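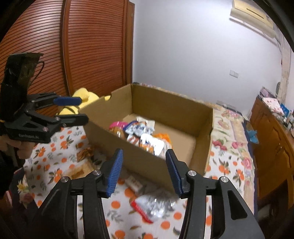 Jamila Mollah
Contributing writer, home and family

The snack box has to be packed on the bed. I have tried the kitchen table, and I have tried the floor, but on the table there is always somebody's tea, and from the floor my knees do not forgive me. So the open cardboard box goes on the bedspread with the oranges and green leaves, and the snacks go around it until I decide which of them will travel.

My family has sent such boxes since my cousin moved to Rernik to study. In the beginning it was rice, lentils and one pickle jar that broke. She wrote back very politely that she can buy rice. What she could not buy was the small things, the packets you eat standing up, without a plate. After this we sent mostly snacks.

I asked Tyra Moen for advice when I started this article. She worked for many years at the parcel counter in Bultwood and has seen, I think, every mistake that a loving relative can make with tape. Her first question surprised me. She wanted to know if the box was chosen before the snacks or after.

"After is better," she told me. "People take a big box, and then they feel they must fill it. They put in things nobody wants, and they pay for them by weight."

I used to do exactly this. My heaviest box cost me 339 in postage, more than everything inside it, and my aunt in Tretemen still mentions the number at weddings.

Now I put the wrapped things in first without any order, only to see how high the pile becomes. A box with a handle cutout is pleasant to carry from room to room, but Tyra wants the hole covered from inside with a piece of card before the parcel goes anywhere. For a box without flaps she cuts a lid from another carton and tapes it on all four sides. Biscuits stand on their edge, along the wall of the box. Chips and other puffed bags go last, on the top, and you must not press the air out of them, although your hands will want to.

Chocolate I leave at home from May until the autumn.

There is also the question of what remains on the bed. Always one or two packets lie outside when the box looks full enough, and in our house these belong to the packer. My mother made this rule. My brother Bhuiyan says it explains why she packed so badly.

My cousin has now lived in Rernik long enough to have a shop she likes and a neighbor who cooks for her. I asked her if we should stop. She answered the same evening with a list, and at the end of it she wrote that the orange ones should be two packets this time.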